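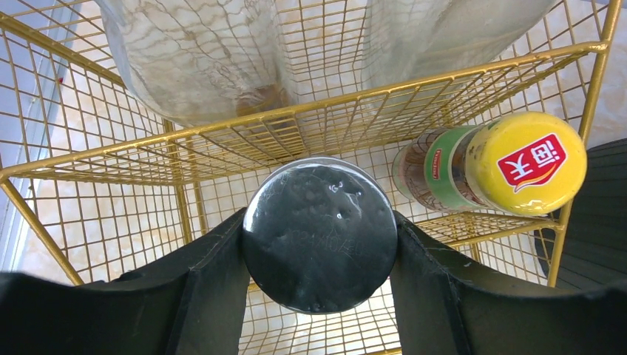 Facilities Support, Fitzgerald Building
Ticket 359: Bottle rack, second-floor pantry
Category: Furniture and fittings
Priority: Normal
Status: Closed
Submitted by: Noreen Keane
Assigned to: Tomás Ó Gríofa

Description of issue
The gold wire rack in the second-floor pantry rocks when a bottle is placed on it or removed. Bottles stored on their sides on the upper shelf roll toward the corner post. Staff have been asked not to use the upper shelf until the rack has been inspected. Please advise whether the rack should be repaired or replaced.

Log

25 November 2019, 9:10 a.m., T. Ó Gríofa
Ticket accepted. Requester asked to confirm whether the rack was moved during the recent floor cleaning.

10:25 a.m., N. Keane
Confirmed. The rack was moved to the opposite wall and has not been level since. It was steady in its former position.

11:40 a.m., T. Ó Gríofa
Rack emptied and inspected. Findings are as follows.
Rear left foot does not touch the floor. The gap measures 2 mm.
The upper shelf is seated one notch lower at the back than at the front.
Welds on both shelves are sound. No rods are bent.
The shelf was lifted out and reseated. Rolling has stopped, but the rack still rocks. A leveling foot is needed. The Sturkora feet held in stores do not fit this post size.

1:15 p.m., X. Cui, Purchasing
Replacement feet located at Clatix under part number 17. A set has been ordered. Delivery is expected tomorrow morning.

1:30 p.m., T. Ó Gríofa
Temporary shim placed under the rear left foot. Lower shelf may be used. Upper shelf to remain empty.

Day 2, 10:05 a.m., T. Ó Gríofa
Feet received and fitted to all posts. Rack checked with a spirit level along both sides and across the front. Shim removed. Bottles returned to both shelves, lying on their sides with the bases facing out, as the pantry staff prefer. No rocking observed when bottles were taken out and replaced.

Day 2, 2:50 p.m., N. Keane
The rack is steady. One further question: may the tall glass bottles go on the upper shelf with the plastic ones?

Day 2, 3:20 p.m., T. Ó Gríofa
Glass bottles should be kept on the lower shelf. The upper shelf may be used for plastic bottles. If the rack is moved again, please submit a new request so that the feet can be adjusted.

Resolution
Shelf reseated, leveling feet replaced. Closed with the agreement of the requester.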